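Product News: Kustel wrist camera and gripper kit

Keltia has added the Kustel kit to its range of add-ons for small tabletop robot arms. The kit pairs a two-finger gripper with a small camera that mounts at the wrist, and it is sold to people who already own an arm and want to use it for handling light objects. We have had one on loan since July, and this item covers what comes in the box, how it went together, and who we think should buy it.

The box holds the gripper body, a pair of dark fingers, the camera on its bracket, one cable for power and data, a bag of 13 screws and a printed setup sheet. You will need your own hex keys. The adapter plate is ordered separately, and you have to give the model of your arm when you order. Readers who bought the earlier Kustel gripper should note that the old plate does not fit. The hole pattern has changed.

Mounting took us one short evening. The cable is the only part that needs care. If it is clipped too tightly along the forearm it pulls at the connector when the wrist turns all the way around, and the camera drops out. The setup sheet shows a slack loop near the elbow, but the drawing is small and easy to miss. We clipped ours too tight the first time and lost the picture twice before we went back to the sheet.

The software lets you steer the arm by hand and watch the wrist view while you do it. You can save the session and play it back later, with the joint positions stored next to the video. Sessions are kept in folders by date. The search box only looks at folder names, so it pays to name things well from the start. There is room for 4000 clips on the storage card that Keltia supplies, and the card can be swapped for a larger one.

For our own trials we stayed with thin and flat items, which are hard for most low-cost grippers. Thick foam blocks and plastic cups are easy and would not have told us much. Thin metal pieces are another matter, as they have little for the fingers to close on and tend to turn in the grip.

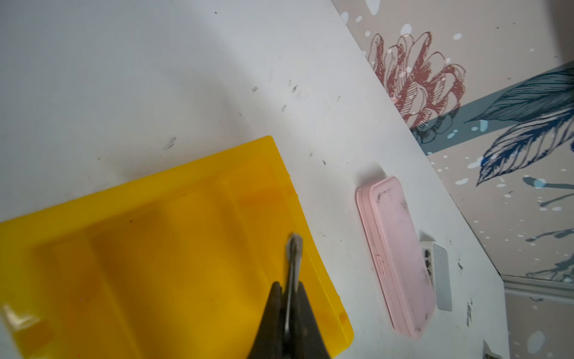
The Kustel gripper with a thin metal piece over the yellow tray, seen from the wrist camera.

The fingers taper toward the tip, and this helps when you are working over a tray with shallow compartments. A square-ended finger hits the walls. The grip force can be set in four steps. We used the second step for almost everything and the third for metal. The top step marked a plastic lid, so we left it alone after that.

Camera placement is good overall. The fingers stay in view, along with whatever they hold and a fair part of the table past them. Yellow and other strong colors come through well. Fast moves blur the fingers, and there is no setting for shutter speed in the current software. Keltia says a later release will add one but gives no date. Until then, slow the arm down for the last part of each approach. Glare on shiny plastic can also be a nuisance, and moving the lamp did more for us than any of the picture settings.

We had two other complaints. The finger screws work loose with steady use and should be checked every 100 cycles or so. The software also asks you to confirm the home position every time it starts, even if the arm has not moved. Neither one is serious, but the second gets tiresome if you restart often.

Spare fingers are sold in pairs. Soft pads are sold in packs of 4, which gives you two full changes. Keltia sells the kit directly and through the Drevdale shop, where it can be seen running on the counter. Shop staff will fit the adapter plate for a small fee if you bring your arm in. Orders placed through Drevdale ship from the same warehouse, so there is no gain in delivery time either way.

Buyers comparing options should also look at the Valderrama gripper. It has a stronger motor and closes faster — the camera, though, is an extra, and its bracket sits to one side, so one finger hides part of the work. For lifting heavier parts we would pick the Valderrama. For thin items, trays and recorded sessions, the Kustel is the better choice.

The introductory price for newsletter readers runs through the end of the year. Use the order form on the Keltia site and enter your subscriber number in the notes field. Adapter plates are not included in the offer.

Posted Oct 25, 2021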